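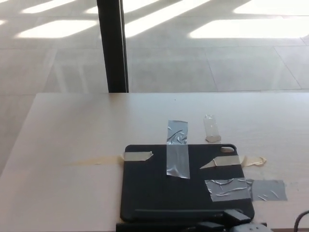 Stellirville Map Layers: Questions We Get

What do I get in the download?
Neighborhood and school district boundaries for Stellirville, as shapefiles and GeoJSON. The old paper maps are not included, and Joana Morais will not scan them for you. She has been asked.

Why does my map land in the ocean off Africa?
Your software is reading our coordinates in the wrong system. Set the projection before you import, and the city will return to dry land.

Can I join my own spreadsheet to the layers?
Yes, on the district code. Keep the codes as text – Excel loves to eat the leading zeros, and then 7 districts match nothing at all.

Why are there two Lestmonts?
One is the neighborhood and one is the school district. They overlap a little. We didn't name them.

The file is slow. Is that normal?
The detailed version follows every bend of the creek. If you're making a chart for a slide, take the simplified one. It loads quickly and your audience won't miss the creek.

How often are the layers updated?
Every July, plus whenever Gilmar Moura finds a mistake, so more often than every July.

Do I have to credit you?
Please do. A line under the map is fine – 5 words will cover it.

I found an error. Who do I tell?
Use the contact form and include the district code. "The blue part looks wrong" has been tried.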